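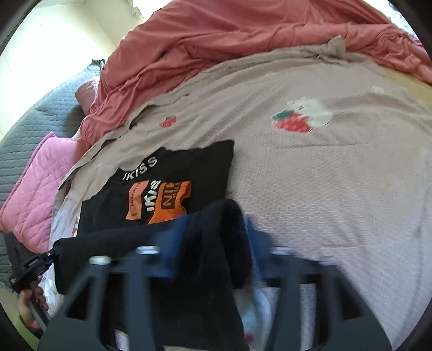 Tariq Mohmand wrote in to ask whether the Tangen sheet really stays put on a deep mattress, because he'd been through two fitted sheets in a year and was ready to give up and go back to tucking. Yes, Tariq, it does! And your email is the reason this page finally got rewritten, so thank you.

Tangen fitted sheet

I started selling bedding because I was fed up with waking up on bare mattress. You know the thing, one corner pings off at three in the morning and you're too sleepy to fix it, so you just lie there with your feet in a pile of wrinkles. The Tangen is the sheet I wanted back then. It has elastic all the way around the hem (lots of sheets only have it at the corners) and the pocket is cut deep enough to get right under the mattress and stay under.

I've had a set on my own bed since last October. It gets washed every week, tumbled when it's raining, and hung over the porch rail when it isn't. The elastic still has plenty of snap. The color has softened a little, and I like it better now, but if you want it looking brand new for as long as possible, wash it cool and inside out.

What it's made of

Cotton, all of it, in a plain weave. That's the crisp kind, closer to a good shirt than to satin. It feels a bit stiff straight out of the package and I do get emails about that! Give it a few washes. Skip the fabric softener, please, it leaves a coating and the cotton takes longer to loosen up.

If you sleep cold and want something with more weight to it, have a look at the Camau instead. It's brushed on one side and so cozy I have trouble getting out of it in winter. I wouldn't put it on in July, though.

Sizes

Twin, full, queen, king. The queen also comes in an extra-deep version for people with a topper. Measure your mattress with the topper on, from the bottom seam right up to the top, and send me the number if you're in between. I answer every one of those emails myself, usually in the evening with a cup of tea, so you may get a longer reply than you bargained for.

Getting it on the bed

Start with the head end, both corners, and pull the sheet well under before you go anywhere near the foot. Then do the foot corners. The long side has a small sewn tag that says SIDE, which I fought for with the sewing shop and am still very pleased about. If you're forever turning a sheet round and round trying to find the short end, you'll love that tag.

Washing

Cool or warm, with like colors. Shake it out before it goes in the dryer or it'll swallow every sock in the load and come out as one big damp ball. Medium heat is plenty. Dark clothes can rub off on pale sheets, new black cotton especially, so wash those on their own the first couple of times.

Folding? I've watched all the videos. Mine gets rolled up and stuffed inside its own pillowcase, and the closet door shuts, so I'm calling that fine.

Matching bits

Pillowcases are sold in pairs and have an envelope end, no zipper. The Funitz flat sheet is cut from the same cotton and dyed in the same batches, so order them together if you want the color to match closely. The Tokau mattress pad fits under everything and has a quilted top.

Returns

Sleep on it. If it isn't right, you have 195 nights to send it back, washed, and I'll refund you once it gets here. Return postage is a flat 5 dollars, taken off the refund. Sheets that come back in good shape get washed again and go to the animal shelter down the road, where they're very popular with the older dogs.

Stock

The last run was 2,000 sheets and the clay and oat colors went first. Both are back on the shelf now. Navy is sold out in king, but you can leave your email in the box under the size menu and I'll send a note when it's in.

Page updated 13 August 2025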